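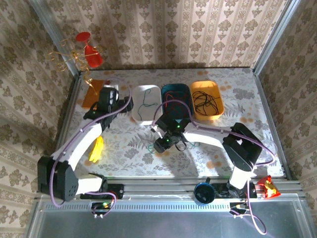 Leave the old wallpaper up

Every spring the same advice comes around. If you are selling a house, strip the wallpaper and paint everything white. I have lived in Skakham for 14 years, and in that time I have watched a good many dining rooms lose their stripes and flowers to a can of off-white. I think most of those owners made a mistake.

The usual case against wallpaper is that it dates a room. It does. So does everything else. The gray floors people put in 10 years ago already look like they came from 10 years ago, and they cost a lot more than a few rolls of paper. White paint has its own date on it too, only we are still too close to read it.

The second complaint is that pattern makes a room feel small. My front room is small. Painting it would leave me with a small white room and a sore shoulder. With a striped paper on the walls, the eye has something to do, and I have never had a guest ask me for more space.

Then there is the cost. When we bought our place on Petersen Street, a contractor quoted us around $1,000 to strip three rooms, and that was before any plaster repair. Old plaster often comes off with the paper, and you don't find out how much until you are standing in it. We spent the money on gutters instead - I have not regretted it.

I will admit the other side has a point about damp. If paper is peeling because the wall behind it is wet, take it down and fix the wall. Smoke is another good reason. A seam that has lifted is not. That takes paste, a small brush and ten minutes.

What bothers me most is the idea that a house should be kept ready for a stranger. People live for years with walls they don't like so that some future buyer won't object to them. The buyer will repaint anyway. The couple who bought the house next to ours, all fresh white, had it dark green by June.
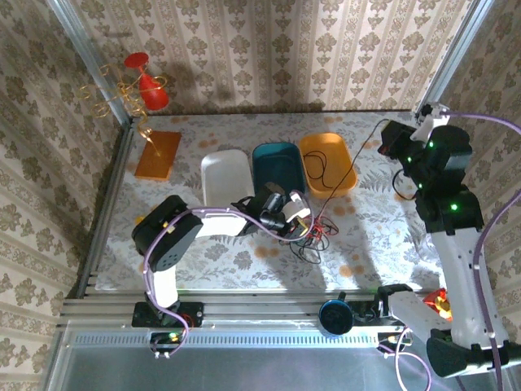

What about mixing patterns?

Go ahead. Florals and stripes have shared rooms for a long time, and a leafy tablecloth will not start a fight with the wall. Keep the colors fairly close and stop worrying. If you hate it after a month, change the cloth - it's the cheap part.

3 comments | 14 shares
Contact the Skakham Doren | © 2025 | Back to top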